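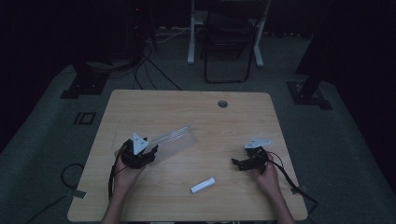
Figure 3. Light wooden table with rounded corners and a cable port in the top.

3.2 Desk surfaces and reported glare

Glare complaints in shared offices are usually blamed on windows, and the survey covered by Shehu (Section 2) followed that habit. We asked instead about the work surface. Of the 1,514 responses collected in February, 200 mentioned reflections at the desk, and most of those came from the Lostell building. Pale wood-grain tops like the one in Figure 3 were coded as "light" — grommet holes and other fittings were ignored. Clear plastic sheets, which can pick up a gray sheen as in the same figure, were coded separately as loose items.

Respondents at light desks were asked to rate discomfort at 35 minutes into a reading task. Ratings were entered by room, and 13 rooms with incomplete lighting records were left out of the model.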